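Durkadico Flatine Table, Model 3449
Set-up and Owner's Guide
Section 5: Placing, Leveling and Looking After the Table

Revised September 17, 2018
Text: Sofia Peixoto. Technical review: Lourenço Moreira, Arnville workshop.

Read this section after the legs and crossbar are fitted (Section 4) and before you put anything heavy on the table. The steps are the same for the fixed-height and the adjustable-height versions unless a note says otherwise.

Before you start

You will need the flat wrench from the hardware bag, a spirit level, a soft cloth, and a second person for steps 1 to 3. The adjustable version should be unplugged until step 9.

The top is 54 inches long. Leave enough room to walk all the way around while you work, even if the table will end up against a wall.

CAUTION: Do not lift the table by the edge of the top. Lift by the frame rails under each end. The screws that hold the top to the frame are not made to carry the weight of the legs.

Placing the table

1. Stand one person at each end and lift by the frame rails. Carry the table to its place. Do not drag it, even on carpet.

2. Set all four feet down at the same time.

3. Check that the crossbar faces the back. The crossbar side has the cable clips.

4. Leave a gap the width of your hand between the back edge and the wall. The adjustable version needs this gap for its full travel, and so does the power cord.

NOTE: If the table stands near a radiator or a heating vent, turn it so that the warm air does not blow straight at the underside. A top that is heated on one face only can bow over a winter. In most cases it flattens again when moved, but this may take several weeks.

Leveling

5. Lay the spirit level along the length of the top, close to the middle. Find the low end.

6. Loosen the lock nut on each foot at the low end. Turn the foot counterclockwise (seen from above) to raise that corner. Work in half turns and read the level after each one.

7. Turn the level across the width and repeat.

8. Press down on each corner in turn. If the table rocks, lengthen the foot that lifts off the floor until it makes firm contact. Tighten all four lock nuts with the flat wrench. Check the level one more time, as tightening can shift a foot slightly.

On old floors it may not be possible to get a perfect reading both ways. Give priority to a table that does not rock. A small slope along the length does no harm to the frame.

9. Adjustable version only: plug in the power cord and hold the down button until the table reaches its lowest position and stops. Keep holding for five more seconds. The control unit has now learned the bottom stop. If the table is moved to another room, do this again.

CAUTION: Before running the table up or down, look underneath. Keep chair arms, drawer units, and window sills out of the path. The maximum load for the adjustable version is 261 pounds, spread evenly. Remove anything that could tip over before the table moves.

The first week

The top leaves the factory with a thin protective film on the underside only. Leave this film in place. The upper face is ready to use, although it may have a faint smell when the carton is first opened. Airing the room takes care of it.

Screws settle as the parts get used to the weight on them. After one week, go over every screw and bolt with the wrench and the hex key. A quarter turn is usually enough. Do it again when the table has been in use for a season. Many owners pick December, when the heating has been on for some time and the air is dry.

Daily care

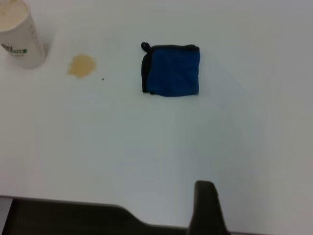
10. Dust the top with a dry, soft cloth. Fold the cloth and turn it to a clean side as it picks up grit. Wipe in long strokes from one end to the other.

11. For fingerprints and light marks, dampen the cloth with lukewarm water and wring it out well. Wipe, then dry with a second cloth.

12. For grease, add a few drops of dish soap to a bowl of water. Wipe, rinse with plain water, and dry.

Do not use scouring powder, steel wool, melamine sponges, furniture wax or spray polish. Abrasives leave shiny patches on a matte finish and these cannot be polished out. Wax leaves streaks that show up in side light.

CAUTION: Do not use bleach, acetone or paint thinner on any part of the table. Solvents dull the finish and can soften the edge strip.

The legs and rails are powder coated. A damp cloth is all they need. Small chips can be covered with the touch-up pen (part list, Section 8), which comes in white, gray and the dark green sold as Solís. Shake the pen well and try it on the inside of a leg first — the color dries a little darker than it goes on.

Spills and stains

Wipe up spills as soon as you can. Water can stand for a short time without harm. Coffee, tea, red wine, beet juice and mustard should be dealt with sooner.

13. Blot the liquid with a paper towel. Do not rub, especially near the edge strip.

14. Wash the spot with soapy water and dry it.

15. If a mark remains, mix baking soda and water to a thin paste. Spread it on the mark with a fingertip and leave it for ten minutes. Lift it off with a wet cloth without scrubbing, then rinse and dry.

16. Repeat step 15 once if needed. If the mark is still there, stop and write to the Arnville workshop before trying anything stronger.

Ink is treated differently. Dab it with rubbing alcohol on a cotton swab, working from the outside of the mark toward the middle, and rinse at once.

Common questions
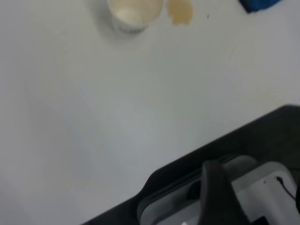

Can I put a hot pan straight on the top?
Use a trivet or a thick mat under anything that comes off the stove or out of the oven. Heat marks go into the finish and are not covered by the warranty.

How do I stop the table from sliding on a smooth floor?
Fit the rubber foot caps from the hardware bag. Push them on after leveling, then check the level again.

The lock nuts keep working loose. What should I do?
Check that the washer sits between the nut and the leg. If it is there and the nut still loosens, write to us for a set of toothed washers. Give the model number, 3449, and the date code printed on the label under the left rail.

Can the top be turned over when one side is worn?
The top has pilot holes on one side only and is meant to be used one way up. Replacement tops are listed in Section 8.

Continue with Section 6, Cable Clips and Accessories.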